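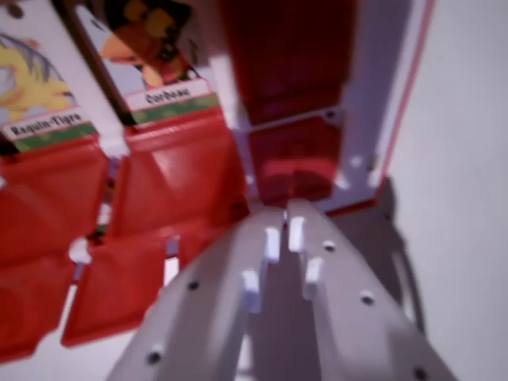 ## Patwary brings back the phone you can open with your thumbnail

Patwary has put its long-rumored Descombe 2 on sale, ending a run of leaks so thorough that the launch event in October had very little left to launch. The case, the colors and the charger had all been posted online by the end of summer, the charger twice.

The selling point is a battery you can take out yourself. It is rated at 3210 mAh, a number that would have raised no eyebrows several years ago and raises a few now, but Patwary would like you to carry a spare. The spare is sold separately. So is the little pouch for the spare.

"People told us they missed the back cover," said Gayan Cassim, who runs the phone division. He did not say which people. He did pop the cover off on stage, and it took him two tries to get it back on, which anyone who owned a phone in the old days will find oddly comforting.
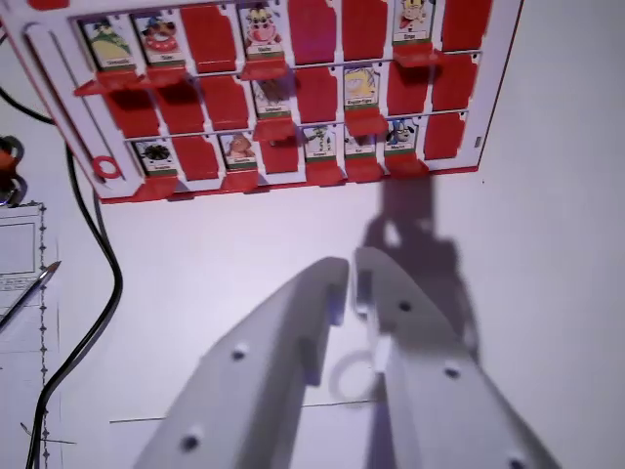

The rest of the hardware is modest. There are two cameras on the back, one of them wide, and a headphone jack on the bottom edge – Cassim got his loudest applause of the evening for that. The chip comes from Wustutley and is the same one used in last year's model, described this time as "mature." Reviewers who got early units say it runs most things without complaint and gets warm during long video calls.

Patwary promises software updates for as long as the phone is "in active use," and its press office was still working out what that means when we called. The phone itself is assembled at the Mernommont plant, where the first Descombe was also made before being quietly dropped from the lineup.

Pricing starts at $1,288 with one battery in the box. Orders are open on the company's site, with shipping in roughly a month, and the green version is already listed as delayed.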